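Feveseck Fan Club — Minutes of the General Meeting
Apr 24, 2021, held by video call

Chair: Vilmos Kozma
Minutes: club secretary

1. Opening
The chair opened the meeting and confirmed there were enough members on the call to vote. The minutes of the previous meeting were accepted with one correction: the title of the second Feveseck single was misspelled in item 4.

2. Membership
Paid membership stands at 2,034. Renewals were slow over the winter and picked up once the band posted the trailer for the tour film. Several members asked for the renewal reminder to go out earlier. The secretary will change the mailing so it goes out 30 days before expiry.

The members' page still shows the old login screen on phones. The web team has a fix and will put it up after the meeting. Anyone still locked out should write to the club address and include their membership number.

3. Tour film screening
The film, Skududano, will be shown online for members in May, ahead of the theater release. The band's management has agreed to a single showing with a live chat beside it. The file can't be downloaded or replayed.

The chair asked whether members outside the US would be able to watch. Management has said yes for Canada and is still checking on the rest. The secretary will post the answer on the members' page when it comes.

There was a long discussion about the live chat. Some members wanted it closed while the film is running, as the chat at the last premiere gave away the set list. Others said the chat was the main reason to watch together. Vote: chat stays open, with a spoiler rule and two moderators. Carried.

4. Watch-at-home pages
The website will carry a set of pages for members who are watching from home, with snack ideas, a printable ticket and a bingo card. Draft text was circulated before the meeting. The bingo card has the wrong drummer listed for the first leg of the tour and will be corrected.

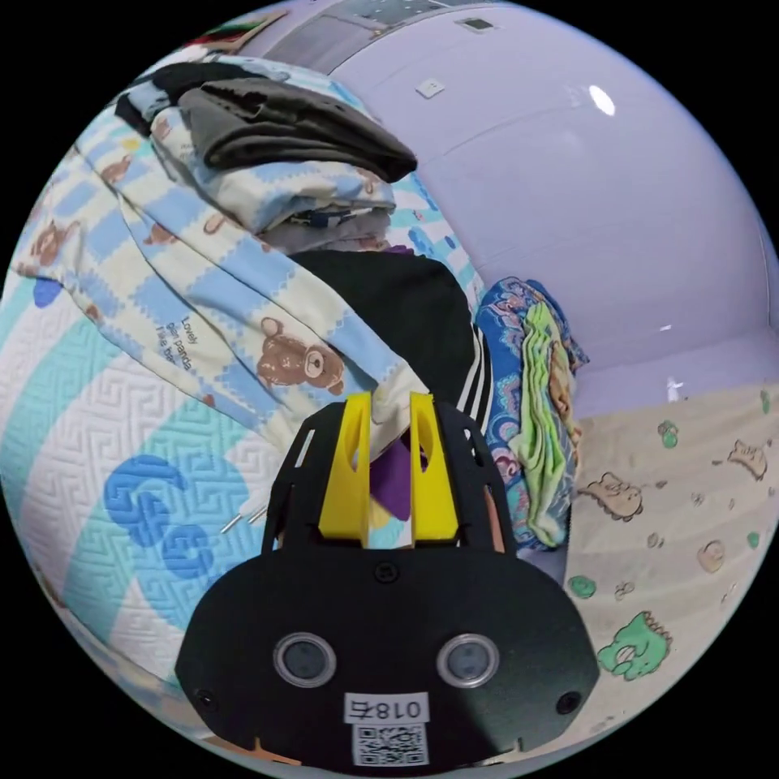
Item 4: bed with striped quilted blanket

It was agreed that the ticket should be black and white so it doesn't use up people's ink. The recipe for the layered dip was taken out, as it is the same one used last year.

5. Fomville show
The Fomville date has been moved from the Andreadis Theater to a larger room in the same building. Tickets already bought remain valid. The club's block is 16 seats, all on the left side of the balcony. Seats will go by drawing, one entry per member — the same method as last time. A member asked if couples could enter together. The chair said a winner may bring a guest only if a seat is left over after the drawing. 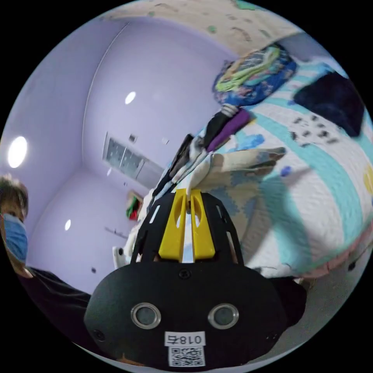 Winners will have 2 days to accept before the seat passes to the next name. The secretary will run the drawing with one other member on the call and will keep a copy of the list. Seats can't be sold or traded. Anyone who can no longer go should return the seat to the club.

6. Merchandise
The reprint of the tour shirt is delayed at the printer. Members who ordered a large may switch to another size or wait. The enamel pin is sold out and won't be made again. A proposal for a club tote bag was put off until there is a price.

7. Other business
A member asked about a signed poster for the summer raffle. The chair will ask management but made no promise.

The newsletter needs a proofreader. Anyone interested should contact the secretary.

8. Next meeting
To be held after the online screening. The link will be sent by email. The chair closed the meeting.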